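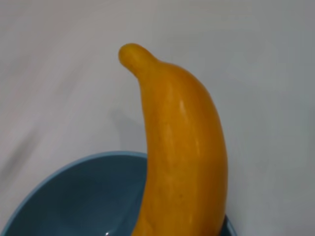
Graduate family housing opens at Tadum College

After two winters of mud, detours and a crane that everybody on the east side of campus got to know by sight, Tadum College handed out the first keys to Lindqvist Court on Monday, July 11, 2022. The complex has 34 apartments, all of them set aside for graduate students who live with a partner, children or both. It's the first housing of its kind the college has ever had!

The building sits on the old tennis court lot behind the Hostetti Library, a seven-minute walk from the science labs. Every apartment has its own kitchen and a washer and dryer, and the ground-floor homes open straight onto a shared yard with a play area and a long row of bike racks. Two-bedroom units make up most of the building, with a handful of three-bedroom homes on the top floor (those went first, and fast).

Dromo Campus Living developed the project and will run it under a long-term ground lease. The college keeps the land and sets the rent each year together with the graduate student council, which pushed hard for family housing and got a real say in the floor plans. The council asked for bigger closets, thicker walls between units and a quiet room where a parent can write while a neighbor's kid naps next door. All three made it in.

"I wrote half my thesis in a parked car outside my daughter's preschool," said Kjell Viklund, a doctoral student in geology who moved in with his family on the first morning. "Now I have a desk by a window and she has a yard. We're thrilled."

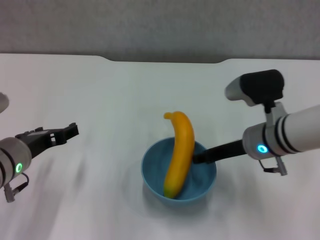

Can students who are already renting off campus apply in the middle of a lease?

Current renters are welcome to apply at any time, and the housing office will hold an assigned apartment for up to 34 days while they wrap things up with their landlord.

Tadum enrolls 2000 graduate students, and more than 200 households put their names in for the first round. Apartments were assigned by lottery, with extra weight for families with children under school age. Anyone who missed out stays on the list automatically and doesn't have to apply again.

A second building on the same lot is already on paper. Site work could start in January if the trustees sign off on the financing, and Dromo has said it would keep the same layout with a few more three-bedroom homes, a change that plenty of people on the waiting list will be very happy to hear about.

Applications for the list are open at the housing office on the first floor of the student center, and tours of the shared spaces run every weekday afternoon through the end of the summer. Kids are welcome on the tours, and the play area is part of the route.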